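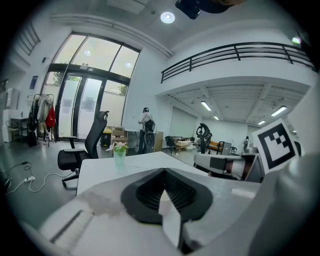

Início > Fios > Casa e trabalho

Sexta de mudança de mesa, vou contando por aqui porque estou de plantão no térreo e preciso falar com alguém kkk

A mesa branca finalmente está limpa! Passei a semana inteira com papel em cima dela, caneca, fita métrica, catálogo da Drorley aberto na mesma página. Agora ficou só a plantinha, a de flor rosinha clara no vaso de vidro verde. Essa não sai dali, já avisei.

E que luz, gente. Aquelas portas de vidro enormes com os arcos em cima e as árvores do outro lado... eu trabalharia de frente pra isso o resto da vida.

O Chibuzor perguntou no grupo se dá pra tirar os avisos colados no vidro. Por mim dava, mas ele mesmo colou metade, então que decida ele.

Próximo assunto: cabos. Tem cabo branco e cabo preto embolado no chão, do lado da régua, e o piso de concreto cinza não esconde nada. Já comprei canaleta duas vezes pra esse canto e nas duas vezes comprei a medida errada - a última veio com 10 mm e não passa nem o carregador.

Se alguém souber de canaleta de piso que aguente cadeira de rodinha passando por cima, me manda o link. A cadeira preta é pesada, tem encosto de cabeça, apoio de braço, tudo. Confortável demais, mas passa por cima de fio como um trator.

Arara de casacos: quero opiniões. Estamos entrando em junho e ninguém na Ceseck assume que vai usar sobretudo de novo tão cedo (ou vai? esse tempo anda maluco). Minha ideia é deixar só 5 cabides e mandar o resto pra casa dos donos.

A Abimbola votou contra. Disse que arara vazia parece loja falindo. Ela tem um ponto.

Também tem uma peça vermelha lá na ponta direita que ficou sem dono no grupo. Se for sua, reage aqui. Segunda eu levo pro brechó da Nokoma sem dó nenhum.

As caixas de papelão perto da porta vão pra reciclagem. Quer dizer, vão quando eu achar o estilete pra desmontar. A lixeirinha amarela e preta fica ali na entrada mesmo, foi a única coisa em que todo mundo concordou desde o começo.

Gasto até agora: R$ 43 de pano e produto de limpeza, R$ 59 de abraçadeira e da canaleta inútil. Recibo na gaveta, Chibuzor, pode conferir.

Vou parar pra almoçar. De tarde encaro os cabos e posto o resultado, se ficar apresentável!

43 curtidas · 10 comentários · 5 compartilhamentos

Contato | Termos de uso | © 2020 | Voltar ao topo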